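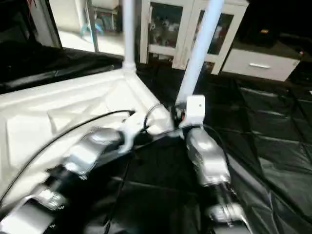

Single-seater racing returns to Brasstead this October, when the Jolta 973 Championship holds its first final round on the full circuit with the Adjei Trophy going to the overall champion. It is a big moment for a series that started life as a handful of friends racing small-engined cars on the short track, and we could not be happier to be heading back to the proper layout, hill and all! The championship colours for the year are silver, black and white, and teams have been asked to work at least one of them into their numbers or nose stripes. How they do it is up to them. We have already seen one drawing with all three on the mirrors.

The championship runs over four rounds, all of them for open-wheel cars with the 973 cc engine that gives the series its name. The grid is capped at 20 cars. Engines stay sealed from first practice until the end of the weekend, gearboxes are the standard four-speed unit, and everyone runs the same treaded tyre in wet and dry. Wings are still not allowed, and the drivers voted to keep it that way over the winter.

"These cars slide about, they tow each other down the straight and you can see the driver working," said championship coordinator Akua Nutsugah. "I stood at the hairpin last year and watched five of them go in side by side and nose to tail, and all five came out the other end grinning. I want that on the long circuit. I've wanted it for years."

Reigning champion Kwaku Opoku will defend his title in the same blue car he has raced for the past three seasons. He has rebuilt the front suspension and had the seat moved back a touch, having spent most of last year with his knees against the dash. His closest rival, Etornam Ayaaba, finished the season just behind him and has changed very little.

"The car was good, I was the one who threw it off at the last round," said Ayaaba. "So we've freshened the engine, put new bearings in the rear hubs and left the rest alone. I love the full circuit. The climb out of the second corner is flat if you're brave, and I plan to be brave on Saturday and sensible on Sunday."
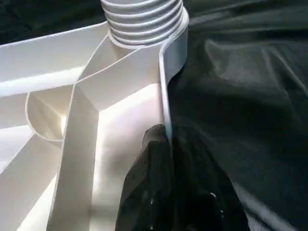
Zakance Motor Racing Club | Press and Communications

New for this year is the Sunday feature race, which lasts 60 minutes and can be shared between two drivers. There is one compulsory stop of a fixed length, so a pair changing over loses no time to a driver going it alone. Refuelling is not permitted, and cars may need a larger tank to make the distance. Drawings for the approved tank are with the scrutineers and any registered entrant can ask for a copy.

Lalit Nishad and Adom Antwi are the first pair to confirm. Nishad comes across from hillclimbs and has never started a race with another car next to him, while Antwi has been in club single-seaters since he was old enough to hold a licence. They will share Antwi's car, with a removable seat insert to cope with the difference in height.

"Adom keeps telling me the first corner is fine as long as you don't look in your mirrors," said Nishad. "I'm used to having the road to myself, so this is all going to be very new and very loud. I can't wait."

Qualifying for every round takes place on Saturday morning, with a short race that afternoon and a second on Sunday before the feature. Points are paid down to fifteenth place in the short races and to the whole field in the feature, and each driver drops their worst short-race score at the end of the year. There is a separate class for cars built before the current chassis rules came in, with its own points table and its own prizes. Older cars can run on their original drum brakes provided they pass the usual checks.

Spectators are welcome at all rounds. The paddock stays open all weekend, the cars are parked nose out so people can get a good look at them, and drivers are asked to be with their cars over the Sunday lunch break. Children can sit in one of the older cars near race control, helmets included. Bring ear defenders for the smaller ones, as the assembly area gets noisy when the whole field fires up together.

Registration for the championship is open now through the Zakance club office. Newcomers to single-seaters can ask to be paired with an experienced driver for their first weekend, and several regulars have already put their names down to help.

Issued May 17, 2026

Media passes and interview requests: Akua Nutsugah, championship coordinator, care of the Zakance club office. Passes for the October meeting at Brasstead should be requested before the entry list closes.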